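Why Do We Put Things Inside Other Things?
By Fengying Jiang, for the Young Readers' Page of the Skisdale Library

Look at the table where you eat breakfast. Maybe there is a cup on it, a bowl, and a small tray for the bread. All of these have the same job. They hold something. A thing which holds other things is called a container.

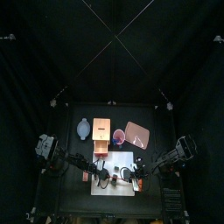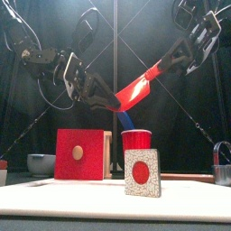
Containers on the table. First picture: a bowl, an open drawer, a pink cup and a pink tray. Second picture: a red cup and a box with a round knob.

Why are there so many shapes?

A tray is flat and wide. You see everything on it at once, and you can take any piece you like. But a tray has low sides, so a marble can easily roll off when you carry it.

A bowl is deeper. Small things slide down to the middle and stay together. The light blue bowl in the first picture is oval and has a little handle at each end, so two hands can hold it.

A cup is tall and narrow, and good for long things. A spoon or a pencil stands up in it and the end comes out at the top, where your fingers find it quickly. In the second picture the tip of a long tool is in the opening of the red cup.

A drawer is a box that slides. When it is closed, dust stays out and you can put other things on top. When it is open, you look in from above. The wooden drawer in the first picture is pulled out, and it has nothing inside yet.

What is a knob for?

Try to open a drawer with a flat front and no knob. It is difficult! Your fingers slip because they have no place to hold. A knob stands out from the front, so you can take it between your fingers and pull. A round one feels the same from every side.

People had this idea very long ago. In the museum in Drimmont there is a little sewing chest from 1685, with 20 drawers, and each drawer has its own knob. My class visited it in July, and Uriel Bravo, who showed us the rooms, let us open a copy of it.

Try it at home

You need a cup, a bowl, a tray and a small box with a lid. Collect some things you are allowed to use: a piece of string, a spoon, buttons, a pencil, a folded paper.

1. Choose a container for each thing.
2. Carry all the containers to the other side of the room – slowly.
3. Did something fall? Move it to a different container and go back.
4. Close your eyes and ask somebody to name one thing. Can you find it with your hand?

String is the hardest for most children. In the bowl it mixes with the buttons, and from the tray it hangs down. My friend Tadeo Benítez winds his around a piece of card and keeps it in the box.

Draw your best answer and bring it to the library desk before 15th December. We will hang the drawings by the stairs.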